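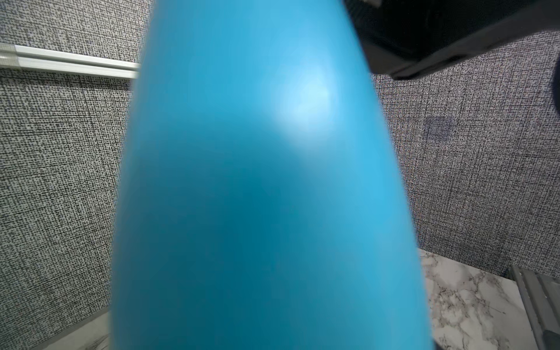
Tuvora is an English-language lifestyle and entertainment website published from Zadosside. It covers skincare, home cooking, shopping offers and family films, and is best known for its long-running series of reviews of older television films. The site is owned by Plaltix, a small publisher of hobby and leisure titles.

History

Tuvora began as a printed supplement of 4 pages, given away with a local listings paper. The supplement carried recipes, a beauty column and the week's cinema times. When the listings paper closed, Plaltix bought the title and moved it online, keeping the column names and most of the recipe archive.

The early site was updated once a month. Daily posting came in after a redesign, which also added a sidebar of sale notices and a separate section for film and television. Reader comments were open on all pages until the second redesign - they are now limited to recipes and reviews.

Content

Articles are grouped under Beauty, Kitchen, Screen and Offers. Beauty pieces are mostly short product round-ups and morning or evening routines. The Kitchen section leans towards baking without wheat or dairy, and its recipe index lists 292 entries.
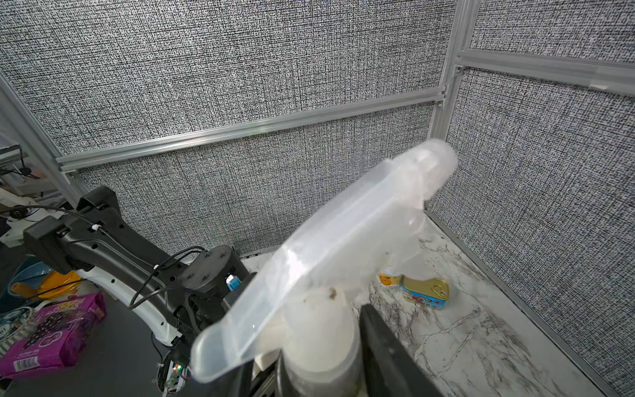
Each recipe is given in metric measures, with cup measures in brackets, and carries a note on storage and freezing. Recipes from the printed supplement are marked with the letter S and have been left largely as they first appeared, including oven settings given only as gas marks.

Screen publishes new film reviews, interviews and the "Second Showing" series, in which a writer returns to a television film first seen in childhood. The series has run to 94 parts. Reviews carry no star ratings.

Offers is the most visited section. Expired sale notices are removed at midnight, though the page titles stay in the archive.

Ownership and funding

The site is paid for by display advertising and by commission on sales made through its links. Plaltix sold a minority share to Živković, a magazine distributor, which handles the yearly print edition. The most recent edition ran to 193 pages and was sold by post and in newsagents.
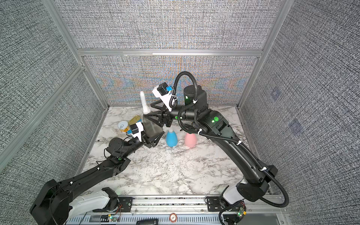

Zadosside, November

The opening notice of the print edition, headed as above, is reprinted each year with small changes. It lists the new columns, gives the address for readers' letters and sets out the rules of the recipe competition. The winning recipe is added to the Kitchen index the following month.

See also

Lifestyle journalism
Television film
Affiliate marketing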